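How to Get Tickets for a Talk at Kelport Hall When the Sale Opens
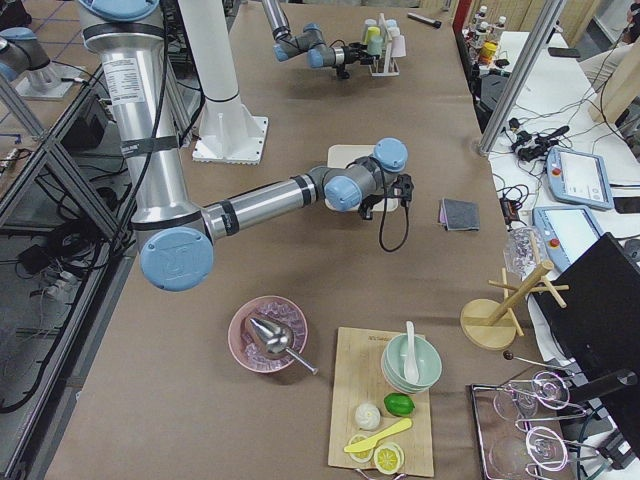 Robot arms over a paper-covered work table

Evenings with famous speakers sell very fast at Kelport Hall. I have bought tickets there many times, and twice I failed, so I wrote down the steps which work well for me.

Before the sale

Make your account on the Kelport ticket page at least one day earlier. The system sends a code to your email, and on a busy morning this code can come too late. Save your card and your billing address in the account also.

Look at the seating plan and choose two or three blocks that you will accept. The floor has 14 rows and the first 500 seats are usually kept for members. The hall has 3687 seats in total, so the upper level is the best chance for most people. From block Gereck on the left side you see the speaker well, but the screen is partly hidden.

On the sale day

Open the page before the sale starts and log in. Use one browser and one tab only. If you open more tabs, the system can put you at the end of the line.

When the waiting room appears, do not refresh. The page moves by itself. After you enter, you have a few minutes to choose seats, and the clock is in the upper right corner.

Choose "best available" if you need two seats together. Choosing by hand on the map is slower, and the seats may be taken while you click.

Check the total before you pay. For a talk in January I paid 50 dollars for the seat, and the service fee was added only on the last page.

If it is sold out

Join the waiting list on the same page. Returned tickets are often offered in the last week, mostly single seats. The box office on Leung Street also sells returns at the door, and you must bring a photo ID.

If you come by train, get off at Fatcombe station and use the north exit. The doors open one hour before the talk, and large bags must go to the cloakroom.

Last updated August 10, 2021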